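Open day demo: what should I look at when they show cleaning tasks?
Posted by Flynn Goodwin, 18 July 2021

I have a place on the Rirkside open day. The program lists a 40-word blurb on "household manipulation" and nothing else. I run packing lines, so I know fixed grippers and taught points. What is worth watching, and can visitors ask for changes to the setup?

Eun-seong Yoo

I went to the April session. There were 203 visitors over the day, in groups of 11, so get to the front early. Watch the grasp first. Ask for the wrist camera view on the monitor, as you can't judge finger contact from the visitor line. 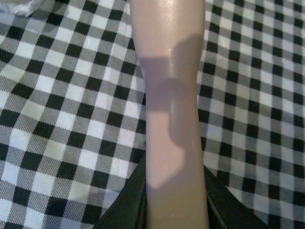 Wrist camera view, two fingers on a glossy beige cylinder. Check cloth underneath.

Gloss and a busy background are both hard on vision, so ask how the grasp point is chosen. Ours said depth plus color, and then admitted depth drops out on highlights. Also ask whether the arm is teleoperated or running a policy. The answer changes what you are looking at.

The brush task is closer to your line work. Note how the parts are laid out before the arm moves.

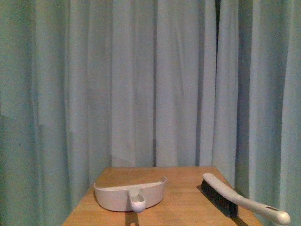 If the layout is the same every run, you are seeing repeatability and little else. Ask the operator to turn the brush by a quarter and run it again. In my group they agreed to this once. Cycle time is slow by packing standards, so don't bother with a stopwatch.

The second thing to check is where the fingers close. A grip on the block and a grip on the handle load the wrist differently.
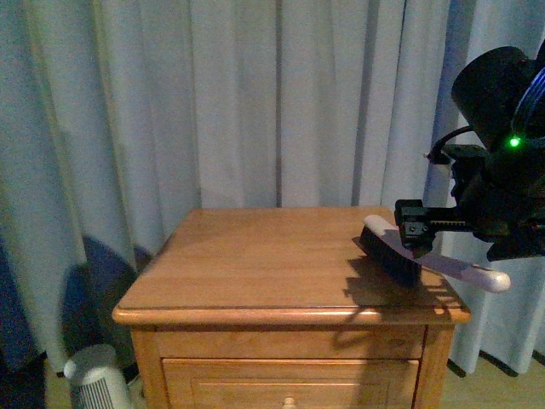 Gripper closed on the bristle block, handle tip past the edge of the table.

Aisling Hayes

Mostly agree with the above. I would add force limits. Ask what the gripper does on contact with the tabletop and whether the stop is in software or in the joint controller. Take the Deligiannis handout, page 2 has the payload table.

Kai-wen Wei

parking is full by 9, use the Bumden lot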